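Demonstrators wanted for the Cenwood open day

We need people who can stand next to a robot for an afternoon and talk to strangers about it without either party becoming alarmed. The open day falls on 26 May 2024, the doors open at noon, and we close when the lemonade does. Last November we had 400 visitors and four demonstrators. One of the four still talks to us.
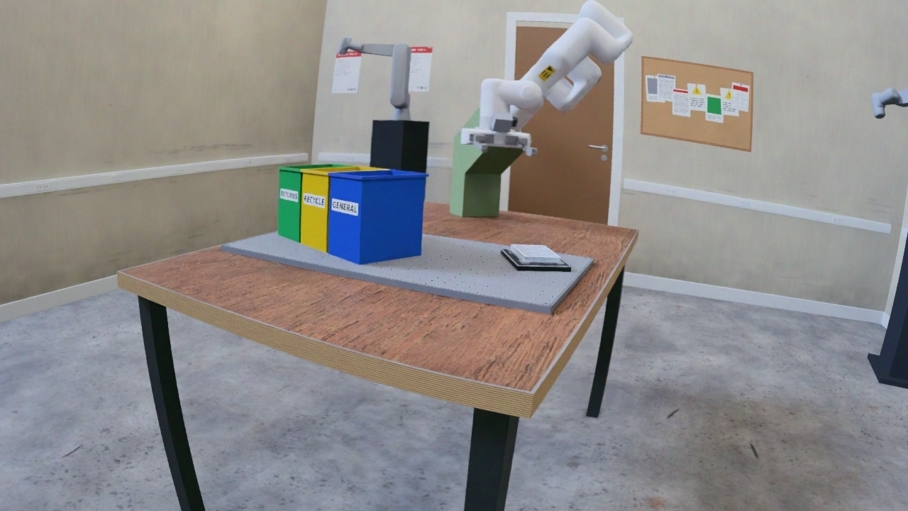 Surkport Automation Club, Bench Sorting Group

The job is the sorting demonstration. Visitors bring up a small piece of lab plastic, argue over whether it belongs in RETURNS, RECYCLE or GENERAL, and then the white arm gets its turn. You keep the argument friendly and the elbows behind the tape. You'll also be asked whether the arm is going to take your job, usually by someone's uncle. We have no approved answer to this.

What you'll do

Run a ten-minute demonstration, take questions, reset the table, and do it again. Shifts are two hours with a break in the middle. Please take the break. Last year's team skipped theirs and by the end of the day were explaining inverse kinematics to a coat rack.

You'll work from the Chamoun script, which is two pages long and has one joke in it. You may replace the joke. Many have tried.

Who we're looking for

Anyone 16 or over who lives or studies in Surkport, Tritport or Cenwood. No engineering background is required, and if you have one, we'll ask you to go easy with it. Teachers do well at this. So do bartenders. Patience with eight-year-olds is essential, and patience with retired machinists is a plus, as they'll find the one thing we set up wrong and stay until we admit it.
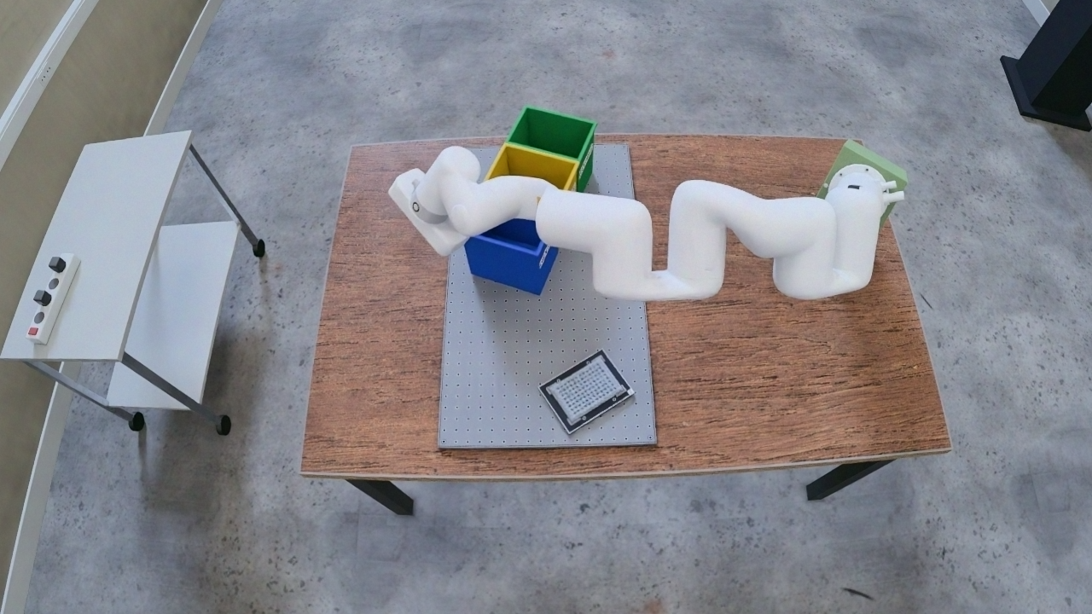
Training is one evening of two hours, held in the demonstration room, and you have to come to it even if you did this last year. We'll go through the script, the safety talk and the questions that come up every time. The first is always how far the arm can go. Let people guess before it moves, then have them look at it stretched out over the yellow and blue bins from its green mount at the back corner; most will have guessed short. The second is what the red button does. You'll learn that one before you touch anything else, and you'll practice saying "please stand back" in a voice that works on adults.

What you get

A flat payment of 26 dollars per shift, lunch, and a club shirt in one of the two sizes we have left. Parking is free behind the building. Travel from Tritport is paid back if you keep the ticket, and isn't if you tell us a moving story about losing it.

We can't offer a certificate. Someone asked for one last year, and we made it on the office printer, and none of us came out of that looking good.

How to apply

Write to Omar Sayegh at the club office, Room 530, or leave a note at the front desk in Cenwood. You can also call extension 1788, where the voicemail is checked on a schedule known only to the voicemail. Tell us your name, your age if you're under 18, which half of the afternoon suits you, and how you'd explain a robot arm to someone who came in to use the restroom. Three sentences is plenty. Applicants under 18 need a signed note from a parent or guardian before the training evening.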